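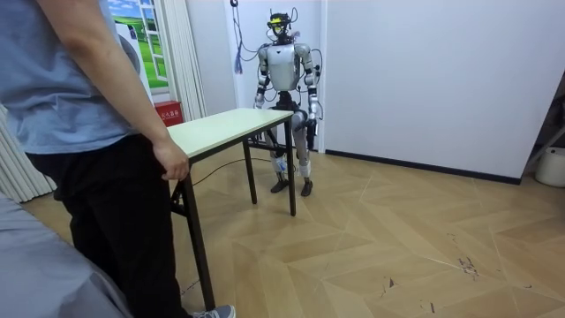
How to Find the Andromeda Galaxy Without Buying Anything

Skip the telescope. Andromeda is wider in our sky than the full moon, and a big scope mostly shows you the middle of it, very close up, like reading a billboard with your nose.

1. Get away from town. I drive to Naltside, which has a gravel lot and no streetlights.

2. Put your phone away and let your eyes adjust. Checking the time counts as cheating. 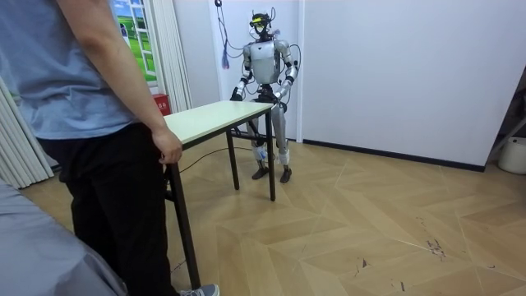
3. Find the big W of Cassiopeia. The deeper, pointier half aims roughly at a faint smudge. That smudge is your galaxy - try to look impressed.

4. Look slightly to one side of it. The edge of your eye is better in the dark than the center.

Fall and early winter evenings are best. In May it's a job for people who like being up before dawn.
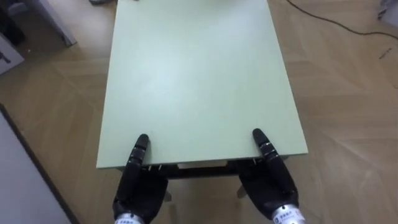 Melis wrote in to say that plain 8x binoculars helped a lot, and that the smudge became a larger smudge.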